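Finishing a hardwood tabletop with hardwax oil, second attempt

Plillow have changed the formula of their floor oil again, so most of what I wrote in August about coverage no longer holds. The new tin is thinner, has a stronger solvent smell and goes further than the label claims. I have rewritten my notes from scratch and am putting them up for anyone dealing with a large dark table that has to be used every day.

The old finish on ours was a gloss polyurethane. Gloss poly is hard and water resistant, and it's a poor choice for a surface people slide things across. It scratches white. You can't spot repair it, as new poly doesn't bond well to cured poly without sanding, and a sanded patch never matches the sheen of what surrounds it. The options are to live with the scratches, recoat the whole top, or strip it back and change systems.

I started with a test piece, an offcut of the same species finished with the same poly, and tried three strippers on it. The gel from Usilo lifted the film in 20 minutes under cling wrap. The citrus stripper took overnight and left a residue that had to be washed off with metho. The third did nothing at all and went back to the shop.

Stripping is slow on a curved edge. A card scraper is no use on the profile and sandpaper wrapped around a finger will cut a flat into it. I used a piece of garden hose slit lengthwise with 120 grit folded into the slit, which followed the radius well enough. A rubber profile block would be better if you can find one in the right size.

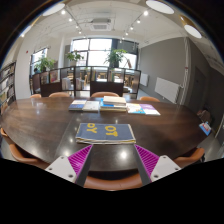

Lautaro Daza wrote in after the first version of these notes to say that I should never have gone past 120 on an oiled top, that anything finer burnishes the surface and the oil sits there like paint. He had done a floor at 180 and had it peel in the doorway.

I half agree. The tin says 120 for floors and 150 for furniture. On the offcut I ran 120, 150, 180 and 240 in adjoining strips and oiled them all from the same tin. The 240 strip took visibly less oil and came out paler. Between 120 and 150 I could not pick a difference in colour, though the 120 strip felt rougher once cured. At 180 it was fine on the face grain and blotchy on the end grain. A floor also takes grit underfoot, and a table doesn't. I stopped at 150 on the top and took the end grain to 180 with a raised-grain step in between.

The raised-grain step matters more than the last grit. Wipe the surface with a damp cloth, let it dry fully, then make one light pass by hand with the final paper. If you skip this the first coat of oil raises the fibres instead and you get a surface like a cat's tongue. Waterborne stain makes it worse. I used the walnut stain from Sisska, which is waterborne, so I raised the grain twice.

On stain: dark colours show every sanding fault. Swirl marks from a random orbital machine are invisible on bare timber and look like little commas under a dark stain. The cure is to hand sand along the grain after the last machine pass, using the same grit. Set a lamp low at one end of the table and look towards it. The overhead lights will not show you anything.

Application

Stir the tin, don't shake it. The wax settles hard at the bottom and you need a flat stick to get it up. Put the oil on with a white nylon pad, work it in circles, leave it for the time on the tin, then wipe off everything that will come off. The common mistake is leaving too much. Excess oil does not soak in later. It goes tacky, picks up dust and has to be taken off with more solvent.

Hang used rags flat outdoors or drown them in a bucket of water. Oily rags heat up as they cure and a pile of them will catch fire. Hywel Voyle lost a shed wall to this — the rags were in a plastic bin with the lid on.

Two thin coats were enough. A third went on the offcut for comparison and added sheen and nothing else that I could measure. Water beads stood for an hour on both without marking. Red wine left a faint ring on two coats and the same faint ring on three.

Curing

The tin gives one figure for dry to touch and another for full cure, and people read only the first. At the low end of room temperature mine was dry by the next Tuesday and still took a thumbnail mark a week after that. Keep cloths, place mats and anything with a rubber foot off the surface until full cure. Plasticiser in rubber feet will soften a young wax finish and leave a mark that goes right through it. Books are fine on a cured top. On a fresh one, a coated cover can stick and leave some of its colour behind.
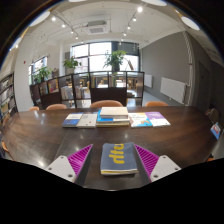
Big dark table, with a book or folded item in the middle.

Maintenance is where this system earns its price. Scratches get rubbed with a pad and a teaspoon of oil, locally, and they blend. The sheen is low enough that the edge of the repair disappears. I have done this on the offcut with a deliberate key scratch and could not find it afterwards except by feel.

Cleaning is plain water, or water with a little of the maker's soap. No vinegar, no spray polish. Silicone in spray polish gets into the pores and will cause fisheyes in any later coat, and there is no good way to get it out short of sanding.

The cost works out higher than poly per litre and lower per decade, if you count a full strip as part of poly's running costs. I do. The remaining question is whether the thinner formula wears as well as the old one. I have left the offcut on the workshop floor in front of the Zúñiga bandsaw, two-coat side up, where I stand on it every day. Next check is after the wet season, and I'll add the result under this post.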